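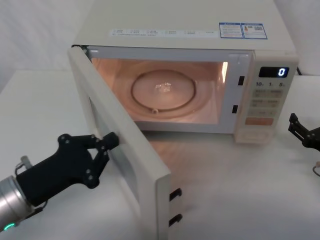

18/03/2018, bench 2, Sunday so nice and quiet

Microwave door task, comparing finger sets. Stock parallel fingers vs the Fondden long linkage ones. Controller is still the Stanau box on the old firmware, did not want to change two things at once. Patricio has the new firmware on a stick in the drawer if anybody wants it, please write it down here if you flash it!!

Plan was: left arm pushes door shut from the inside face, right arm goes for the wide orange button low on the panel, then the open/close cycle again. Teleop first, replay after. 20 runs per finger set. Power level etc. doesn't matter, we're not heating anything for real, kept times short.

Stock fingers, left arm

Close: good. 17 of 20 latched first push. The three misses all the same way, the push was too near the hinge side, door stops just short of the latches and sits there. Controller reports move complete and is perfectly happy. Need some kind of check for this. Cavity light maybe? It's on with the door open, and the head camera sees it easily. Cheap test, try it before anybody orders a sensor.

Push point matters more than force. Upper part of the inner face works but you want to be further out toward the latch side. Watch the two latch hooks on the free edge, they stick out a fair way and I caught a fingertip on the upper one on run 7. No damage, arm faulted, cleared it and reran. Not counted in the 20.

Half open jaw vs closed jaw for pushing: closed is better. With the jaw part open only one finger really touches and the wrist twists a bit. Obvious in hindsight. Switched to closed from run 8 on, so the first seven are not quite comparable, sorry. Will redo if Amparo insists.

Fondden fingers, left arm

Close: 14 of 20. More flex, you feel it on the leader arm as a kind of mush right before the latch. Longer reach is nice, elbow stays well clear of the table. But it gives way right when you need the shove. Pushed faster to make up for it and the whole microwave shifted back on the table. Had to reset position after that, tape marks needed at the feet. Did not have tape. Buy tape.

Opening from a shut door: bad with both. Skipping it today, I was opening by hand between runs. Needs a proper look at the hook fingers Amparo drew up.

Right arm, button press

Stock only, ran out of time for the other set. Wide button is easy, 20 of 20. Small ones are another story. They're in pairs close together and the fingertip is blunt enough to hit the neighbor. Tried the 10 / 1 / 5 time keys, got the wrong one often enough that I stopped. A narrow tip or a little rubber nub on one finger would probaly fix it. Patricio printed something like that in the fall for the Plullport job, check the box under the bench.

Also the right arm parks too close to the panel. It hovers just off to the side and covers part of the keys from the head camera at some angles. Move the park pose back. Cable on that side has a loose loop near the table too, tie it down before it goes under something.

Camera

Head camera exposure is the next headache. Pale microwave, white table, white wall, and then the lit cavity on top. Auto exposure hunts every time the door moves. Locked it at a fixed value after the first couple of runs and the display digit reads fine now. The glass plate glints in the middle and the Negash detector keeps calling it an object, low confidence but it's there in nearly every open-door clip. Either mask the plate or give it some negatives. Also the reflection on the tabletop in front of the opening, same problem, smaller.

Wrist cameras not mounted today. Would have helped with the buttons.

Logs

Everything is under session 3244 on the shared drive. Stock runs first, then Fondden, then buttons. The first 30 seconds of the first clip is me fiddling, trim it. Fondden run 11 has no joint data, recorder hung, video is ok.

For now: stock fingers stay on for this task. Fondden set goes back in its case, not writing it off, it might be fine for the drawer task where reach is the problem and force isn't.

To do
- tape for feet
- redo stock 1-7 w/ closed jaw (?)
- right arm park pose, further back
- find the rubber nub
- cavity light as door check, quick script
- ask Amparo when hook fingers are ready
- tie down cable on teh right

Arms powered down, e-stop pressed in, microwave unplugged. Left the gripper screws alone but one of the left ones felt a bit loose when I swapped back, check torque before the next run.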